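Qui sommes-nous ?

Pinorholm est un petit bureau d'études en robotique installé à Skorkarthorpe, au premier étage d'une ancienne filature où il fait très froid en février et où, malgré tout, on se plaît beaucoup. Nous travaillons sur un sujet qui paraît minuscule quand on le raconte à table et qui nous occupe pourtant du matin au soir : apprendre à un bras robotisé à approcher une petite pièce, à la saisir au bon endroit et à la poser là où elle doit aller, sans qu'il faille tout reprogrammer dès que la table a bougé de deux centimètres.

L'histoire commence avec Mebrat Gebru et Roswitha Stüber, qui partageaient un bureau chez Kohlhase et, surtout, le même agacement. Leurs démonstrations marchaient très bien le matin et beaucoup moins bien l'après-midi, quand le soleil tournait et que les ombres venaient se coucher en travers du plan de travail. Elles ont fini par en faire leur sujet, puis leur métier ! Uwe Hinrichs les a rejointes pour s'occuper du simulateur, Ida Kleinschmidt pour tout ce qui touche à l'apprentissage, et Kyu-ri Chae, dernière arrivée, a repris les essais sur robot réel avec une patience que nous lui envions tous.

Notre méthode s'appelle Irkgate, du nom de la rue où se trouvait notre premier local (un garage, en vérité, mais avec une belle porte). L'idée tient en quelques phrases. Le robot apprend d'abord en simulation, à partir de deux points de vue : l'un extérieur, qui embrasse la table et ses abords, l'autre très proche de la pince, avec un objectif à grand angle. À chaque essai, nous changeons la direction de la lumière, la teinte du plateau, la forme de la table, l'orientation de la pièce. Les ombres restent bien nettes, bien gênantes, et c'est voulu : si le modèle prend l'ombre du bras pour un bord d'objet, nous préférons le découvrir sur l'ordinateur d'Uwe que chez un client.

La vue proche a longtemps été notre point faible. Les doigts de la pince y cachent une partie de la pièce au moment précis où l'on aimerait tout voir, et les premières versions du modèle perdaient le fil dans les derniers centimètres. Ida a donc eu l'idée de lui faire prédire la grille complète, y compris les positions masquées, avant de choisir un mouvement. Sur notre tâche de référence, une grille de 16 positions, la version publiée le 17/07/22 a réussi 836 placements sur 1 000 en simulation. Le passage au robot réel coûte encore quelques points, surtout avec les pièces sombres et brillantes, et nous y travaillons - Kyu-ri a même repeint un coin de l'atelier pour mieux comprendre d'où venaient les reflets.

Nous sommes cinq, nous comptons bien rester une petite équipe, et nous accueillons chaque année des stagiaires à qui nous confions de vrais problèmes. Nos partenaires sont des ateliers d'assemblage et des laboratoires universitaires ; avec les uns comme avec les autres, nous partageons volontiers nos réglages et aussi nos essais ratés, qui remplissent à eux seuls une bonne partie de nos disques.

Le travail du moment
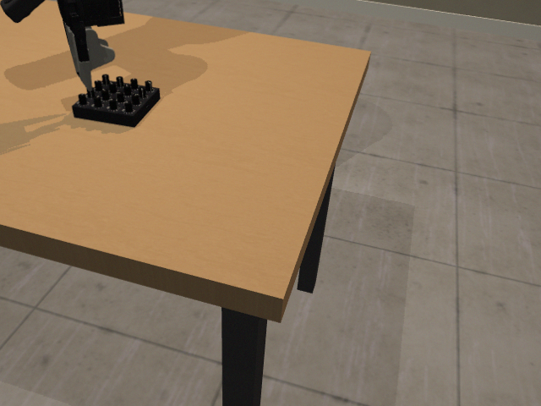
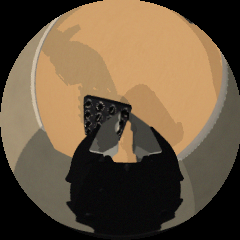
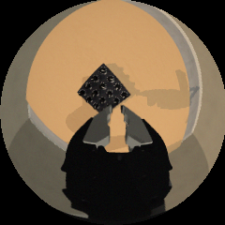 Irkgate en simulation : la table, la pince et la pièce noire à grille.

Une question, une envie de stage, une pièce qui vous résiste ? Écrivez-nous ou passez nous voir à Skorkarthorpe - le café est au fond du couloir, à gauche, et Roswitha fait très volontiers visiter l'atelier.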